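Notebook, parcel cell, 11/08/2018
Present: me, Garnet, Leonora for the second half

Picking up from where Andor left off, for anyone who missed his note. The left arm let go of a padded mailer at the top of the lift and then carried on through the whole place motion with nothing in its fingers, as pleased as you like. The mailer went over the side of the table onto the tile. No harm done to anybody, but Garnet had been leaning in over there a minute earlier to look at a cable, so I've put it in the safety book as well as in here.

I started with the grip force, because that's what I always blame first (Charito will laugh at me for this). It was set to 12, same as it has been since we changed the fingers. Raised it, and the mailers bulged out between the tips and squirmed worse than before. Put it back to 12. Please leave it there for now, even if you're tempted!

Then Garnet, bless him, asked to see the log from the drop itself, and there it was. The width reading froze partway through the lift and stayed at the same value for the rest of the cycle. So the Yagi script was checking "am I still holding something?" against an old number and getting a cheerful yes every time. We went back through the last 1,000 cycles and found the same freeze in 2 of them. The other one happened on the way home with the hand empty, so it never showed.

We ran mailers at slow speed for most of the afternoon, with the guard closed and Leonora on the stop button, and I watched the wrist view until my eyes went funny. 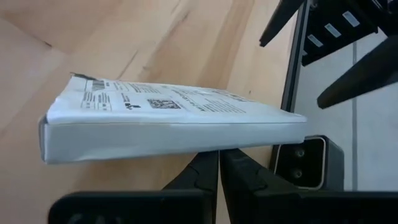 My guess is the connector where the cable comes through the wrist, and Leonora thinks it's the driver dropping messages when the bus gets busy. We had a very friendly argument over it and agreed to test both. She has added a check for stale readings: if the width value is older than 175 ms the arm stops where it is and holds. It trips properly when I pull the plug by hand. Whether it catches the real fault I can't say yet.

Still to do: swap the wrist cable for the spare in the Drestby drawer, ask Lorna if the Porneck cell has ever shown the same thing, and raise the lip on the table edge. Slow speed only until the cable is changed, please, and nobody inside the guard with the arm powered.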